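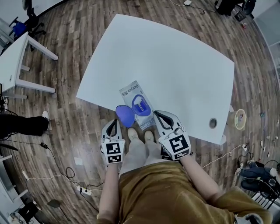 Foto: Pankaj Joshi

Rukumen 3, receptor AIS para buques mercantes: análisis

El Rukumen 3 es un receptor AIS de doble canal destinado a cargueros que cruzan zonas con riesgo de abordaje. Brelleo lo vende sin pantalla; la unidad se conecta al puente por NMEA 2000 o por Ethernet. Lo hemos tenido instalado 11 semanas en el granelero Buvwood, con antena propia y alimentación a 24 V.

El registro interno guardó 3,564 contactos. La recepción fue estable hasta casi 200 millas en condiciones de propagación favorable; con mar formada y lluvia, el alcance cayó a valores normales para la altura de la antena. El filtro de blancos sin identificación funciona bien, aunque obliga a reiniciar la unidad tras cada cambio de umbral.

El programa de a bordo, Seo, es el punto débil. La alarma de aproximación no distingue entre un pesquero fondeado y una lancha que acorta distancia, y el volumen no se puede ajustar por turno de guardia. El manual solo dedica 3 páginas a las alarmas.

A favor: sensibilidad, consumo, conectores estancos.
En contra: alarmas, reinicios, soporte de montaje aparte.

Versión de firmware probada: la de marzo.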